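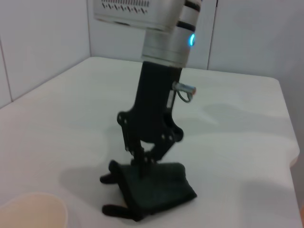 Figure 1. Dark green cloth, folded, on a white tabletop.

Laundry Habits and Cold Washing in a Shared Residence

Tarek Bensaid
Household Resources project, final report
Submitted Feb 2, 2021

1. Background

Most people who do their own laundry learned how from someone in their family, and they keep doing it the same way for years. They use the same temperature, the same amount of detergent, and the same idea of when something is dirty. When they move into a residence with shared machines, those habits come along, even if the machines are different from the ones at home.

The part of a warm or hot wash that uses the most electricity is heating the water. Turning the drum takes much less. This means that a change in temperature can matter more than people expect, and it costs the user nothing. Filling the machine properly also matters, as a half-empty machine still needs a good deal of water and runs for the same time on most settings.

I live in Erraji House in Zasel, where all residents share one laundry room in the basement. I wanted to know three things:

How often do residents wash their clothes?
What temperature do they choose, and why?
Would they be willing to wash cold more often?

I didn't try to measure how clean the clothes were. That would have needed equipment I didn't have and a different kind of project.

2. Method

Erraji House had 122 residents in August, when I collected the data. I used two sources.

The first was a paper log. I hung a clipboard next to the door of the laundry room and asked people to write down the temperature they picked and whether the drum was full, half full, or less. They didn't have to write their names. The log stayed up for 4 weeks. I replaced the sheet every few days and typed the entries into a spreadsheet.

The second was a short questionnaire. I put a copy in every mailbox with a return box in the lobby. It asked how often the person did laundry, how they sorted it, how they measured detergent, and what they thought cold water was good for. I got 49 back, a response rate of 40 percent.

The machines are all the same model and can be set to cold, warm, or hot. Warm is the setting that comes up when you turn the dial to the normal program. You have to press a separate button to change it.

3. Results

3.1 Number of loads

The log had 423 entries over the 4 weeks. Divided by the number of residents, that comes to 3.5 loads per person, a little less than one a week. The real number must be higher. I found the clipboard without a pen twice, and on the second Sunday the sheet was full by the afternoon and I didn't see it until evening.

Sunday was the busiest day in every week of the log. The weekday mornings were nearly empty. Several people wrote in the questionnaire that they would like to avoid Sunday but want to have clean clothes for the week.

3.2 Temperature

Warm was the most common setting by a wide margin. Cold came second and hot was used least. When I compared this with the questionnaire, the most frequent reason for choosing warm was that the machine was already set to it. A few people didn't know there was a button for the temperature.

Those who used hot water mostly did so for towels, bedding, and kitchen cloths. Those who used cold gave more varied reasons. Some had dark clothes that had faded before, some had shrunk a sweater, and some wanted to save energy. One person wrote that the care labels were too small to read and cold seemed safest.

3.3 Full and half-full machines

Most loads were entered as full or half full. I had expected more full ones, considering that residents pay for each wash. The comments on the questionnaire explain part of it. People who separate dark from light clothes often don't own enough of either to fill a drum. Others had run out of one particular thing, such as work shirts or gym clothes, and didn't want to wait.

There is also some disagreement about what "full" means. I considered a drum full when you could still fit a hand in above the clothes. I should have printed that on the log sheet, because two residents asked me about it after it had been up for a week.

3.4 Detergent

Hardly anyone measured detergent. The usual answer was "a cap" or "I just pour." The caps on different bottles hold different amounts, so a cap doesn't say very much. Many residents buy Kurkix powder from the store on the corner, and it comes with a scoop, but the scoop tends to get lost.

4. Discussion

The clearest finding is that the default setting decides a lot. People weren't attached to warm water. They used it because it was there. In the last question, I asked if they would leave the machine on cold if that were the setting it started with, and most said yes for everyday clothes. They made exceptions for bedding and for anything used in the kitchen or when someone had been sick. I think those exceptions are reasonable.

I asked Sarell, the company that services the machines, if the starting temperature could be changed. They answered by email that it can be done in the service menu, but the building manager has to request it. I have passed this on to the manager and have not had a reply yet.

Folding and drying came up more than I had planned for. Several people wrote that the washing wasn't the problem at all. What bothered them was having nowhere to fold things, so they carried damp or tangled laundry upstairs and ended up ironing or rewashing it. A larger table could reduce some of that.

5. Limitations

The log depended on people filling it in, and I can't check how accurate the entries are. People who care about the subject were probably more likely to return the questionnaire. August is also warm, and residents wear lighter clothes than in winter, so the number and size of the loads would likely be different at another time of year. I had no meter on the machines and can't say how much electricity the residence used for laundry.

6. Suggestions for the laundry room

Ask for the machines to start on cold.
Put a sign at eye level that shows where the temperature button is.
Tie a measuring scoop to the shelf.
Replace the small folding table with a longer one.

If another student wants to continue this, I would suggest a plug-in meter on one machine and a second log in winter. The blank log sheet and the questionnaire are in the appendix and can be copied freely.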